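Running a hand-held gripper table at an open day
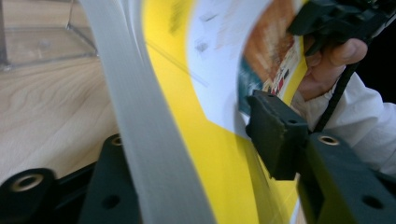 Bending a yellow-covered booklet between the gripper fingers.

These notes cover the booklet station at the Delcombe open day. They assume a table, two hand-held grippers and one member of staff at all times. The same layout was used at Stanby in July with a few changes, given at the end.

What you need

Two grippers, one in use and one spare. A table with a plain top, at least 1000 mm wide. Thin booklets with soft covers. A laptop running Gralis, with 200 GB free on the drive. A 50 mm strip of floor tape to mark where visitors stand.

Choosing the booklets

Use stapled or glued booklets with a coated cover. Ours have 192 pages, which gives enough stiffness to push back against the fingers while still folding into a clear curve. Very thin leaflets crease at the first squeeze and are no use by mid-morning. Hardbacks do not bend and tend to slip out sideways. A strong plain colour on the cover helps people at the back of the group follow the movement.

Setting up

1. Wipe the table and clear it of anything the visitor does not need.
2. Check the finger screws on both grippers. Tighten by hand, then a quarter turn with the key. Do not go further, as the inserts will pull out of the plastic.
3. Run the cable back over the operator's forearm and leave a loose loop at the elbow. A tight cable drags on the wrist.
4. Start Gralis and open a new session. Wait for the live view before picking anything up.
5. Open and close the fingers ten times. If the width reading does not return to zero, recalibrate.

Giving the demonstration

Lay the booklet flat with its spine towards you. Bring one finger down on each side, a little beyond the middle, and close slowly until the cover begins to bow. Stop there and let the group look. Then tighten a little more, so that the page edges start to fan apart. Release in one steady movement.

Do this three times at the same speed before handing over. Visitors nearly always squeeze too fast on the first go, and fast motion smears the pages in the recording. If you want the print to be readable, ask them to hold still at the end of each squeeze for a count of two.

Sleeves are a nuisance. Loose cuffs can cover the wrist marker, so ask people to push them up to the elbow.

Common faults

Booklet turns in the grip: the fingers are not opposite each other. Let go and start again.
Live view freezes: unplug the cable at the laptop end – not at the gripper – and restart the session.
Fingers close unevenly: a screw has worked loose. Change to the spare.

Changes for a smaller room

At Stanby the table stood against a wall and groups were limited to six. The Zaugg stand was left out and the laptop went on a shelf at head height. Allow an extra five minutes between groups if you do this, as people have to leave by the door they came in.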